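Schedule of Condition

The tenancy at Esbridge ended on Friday, May 26, 2023, and the inspector arrived with the Farooqui inventory, a torch and a roll of masking tape. The inventory ran to 269 lines. Line 1 was the front door. Line 269 was the clothesline. The kitchen occupied the pages between the hallway and the laundry, and the inspector always left it until the afternoon, when the sun came off the neighbour's Colorbond and marks in the benchtop showed at a low angle.

The procedure was fixed. Taps were run for a full minute. Drawers were pulled to the stop and let go. Each cupboard door was opened to ninety degrees and the hinge listened to. Defects were graded from 1 to 3, where 1 was wear, 2 was damage and 3 was a conversation with the owner.

The rangehood filter was a 1. The seal at the back of the sink was a 2, the silicone having lifted and gone the colour of weak tea. The pantry held a single Cindo mustard jar, washed, with its lid beside it. The inventory made no provision for jars. The inspector wrote "one jar, clean" in the margin and initialled it.

The benchtop was line 141. The ingoing report, completed by the same hand eleven years earlier, gave it as "grey, speckled, wide, good order." The inspector had no recollection of writing this. The handwriting was neater, and the full stops were round.
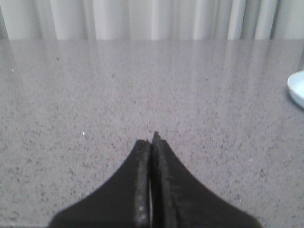 A speckled surface is difficult to grade. The pattern takes in small chips and returns them as pattern, and a burn can sit in it for years without being entered anywhere. The accepted method is to work by hand, in strips the width of the palm, from the wall outward. The inspector took off the left glove and began at the splashback.

The first strip was level. The second was level. In the third, beside where the kettle lead came out of the wall, there was a hollow. It was shallow, no deeper than a thumbnail, and as long as a forearm. The inspector went over it twice and then laid the steel rule across it. Light came under the rule.

Benchtops of that type do not wear hollow in eleven years. Inomum, the manufacturer, published a test figure for abrasion, and the inspector had the sheet in the clipboard: 200 cycles under a weighted pad, no measurable loss. The sheet did not cover a person standing at the same place each morning with one arm resting on the bench, waiting for water to boil. As far as the inspector knew, there was no test for that.

The form allowed 100 characters per defect. The inspector wrote "depression adj. kettle outlet," then stopped and considered the grade. It was not wear within the meaning of the guide – wear was defined as loss of finish, and the finish was intact. It was not damage, as nothing had struck it. A 3 would bring the owner out from the city, and a tradesman, and in all likelihood a new slab.

The inspector put the rule away and rested a forearm in the hollow. It fitted from the elbow to the wrist. The window over the bench looked onto the side fence and a lemon tree, and the angle was a good one. It was possible to see who was coming up the drive.

After some minutes the inspector stood up, crossed out the entry with a single ruled line as the guide required, and initialled the correction. In the condition column for line 141 was written "grey, speckled, wide, good order."

Line 142 was the kettle outlet. It was tested and found to be working.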